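Home Recipes People Market Notes Subscribe

We use cookies to keep the site running. Accept / Manage settings

Beans by the gram

Grigoris Economou talks fast and soaks slow. He runs Kaso, a lunch counter with one pot of black beans going most days, and he'll weigh anything you put in front of him. We met before opening, Thursday, October 31, 2024. Coffee first. Then beans.

"People use a cup. Which cup?" he says. "My aunt's cup was a jar." He switched to grams in June, after a batch for the Gill street market came out like soup. 183 portions, most of them sold anyway. He still winces.

His rule now is simple enough. Bowl on, zero the scale, then pour. Dry weight only, before the soak, written on tape and stuck to the pot.

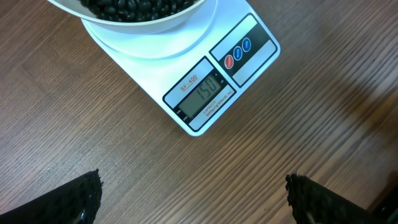 "A small batch I do at 125 grams, if it's only for me and my brother. I go over, I always go over. Then I eat more beans." The scale doesn't need to be fancy, he says. Flat table, fresh battery. He had an expensive one from a shop in Jisska and it drifted, so back it went.

And the scoop? Doesn't he trust it? "For moving beans, sure. For measureing, no." Small beans settle tight, he says, big ones leave gaps. He tried the same scoop twice once and got 102 grams and then nearly 125. Same bag.
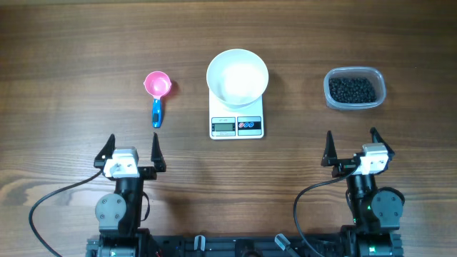

Pink scoop, scale and bowl, and the tub of black beans.

He buys from Trutness, a co-op, a sack at a time, and decants into tubs with lids. Picks through for stones on a tray. Overnight soak, cold water, no salt until the end. Onion, bay, orange peel if there is one.

Next is a chickpea week, he thinks, or maybe lentils, he hasnt decided. "Lentils you don't even soak," he says, and goes to unlock the door.

Get our Friday newsletter. Enter your email. Unsubscribe any time.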